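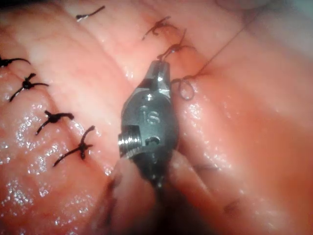 Dark stitches joining two loops, with the metal tip just below the upper row.

Before a long walk on the trail, give your boots a proper going-over on Saturday, well ahead of time. Knock the dried mud off outdoors, take out the laces and wipe the seams with a damp cloth – an old toothbrush is lovely for the fiddly bits.
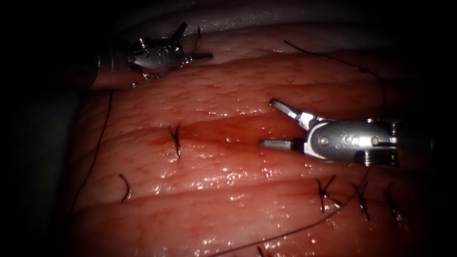
Two arms over the ridged pad.

Stuff them with newspaper and change it after 2 hours, then leave them somewhere airy, well away from the radiator. Wax goes on last, thinly, with your fingers.

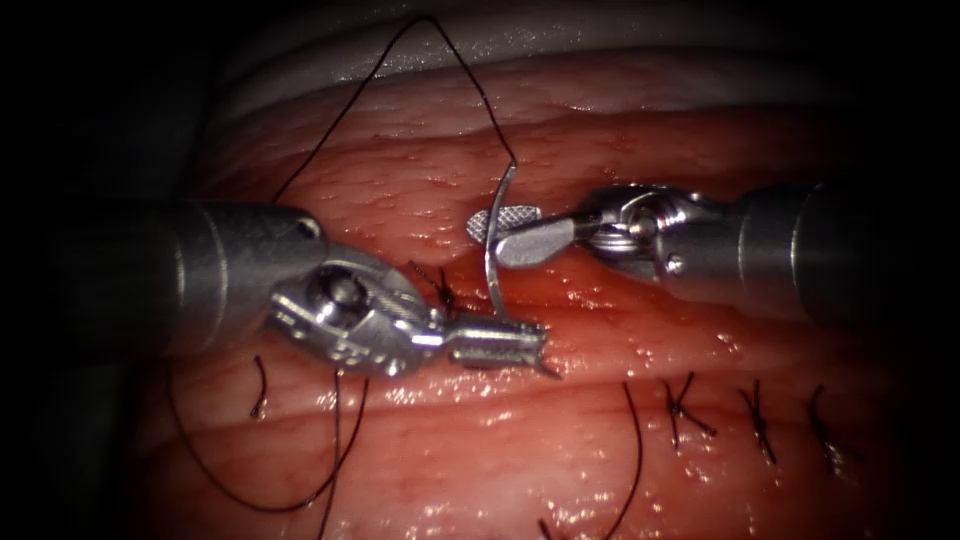

Retno Yeoh: I do my tongues and eyelets with the same toothbrush, and wax twice in October.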